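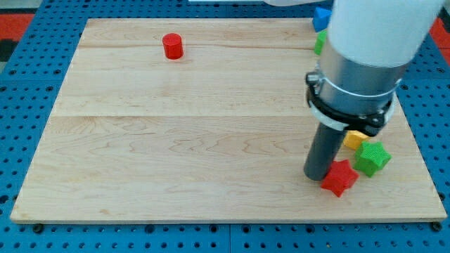
Maple board on the blue perforated table, red cylinder standing.

Workshop notebook > Games > Gakuris > December

Started at 10 with the new set of bags for Gakuris. Finlay sewed the last ones yesterday evening, with double seam on the short sides, and I filled them this morning. Filling is dried corn again. I wanted to try the plastic pellets, but the sack from Bugti did not arrive and Magnus says we should not wait for it.

Target weight is 183 g per bag. First four were good, the fifth was too heavy and I had to open the corner and take out a spoon of corn. The small funnel gets blocked if one pours too fast. Please use the wide one, it hangs behind the door.

Throwing test with Iona, in the corridor, 18 throws each from the far line. The bags land well and stay where they land. On the old set they were sliding too much, so a player who throws low had a big advantage. Now a low throw stops short, and I think the rule about the second bounce can be removed. Iona does not agree. She would like to keep it for children, who throw from nearer. We leave it in the rule sheet for now, but in the part for variants.

Scoring: still too slow. We played up to the full score one time and it took nearly 732 seconds, measured with the phone of Iona. For a game with two persons I find this long. Beathag proposed in her last note that the inner ring should count double after the first round. I have not tested this yet.

One seam opened a little on the green bag after it hit the wall. It is the one where the thread was changed in the middle, so I don't blame the pattern. Finlay, could you look at it? I put it on your chair with a pin in the place.

Fabric: the cotton from Tadmont gives color on the hands when they are damp. I washed one piece two times in cold water and it still does it. Must ask Erzsébet if she has the address of the other supplier, the one we used for the Arico pouches.

To do:
- play three games with the double inner ring
- write the rule for a bag which lies on the line (touching counts, I think)
- order thread, black and red
- shorter text for the box bottom, Magnus wants it before lunch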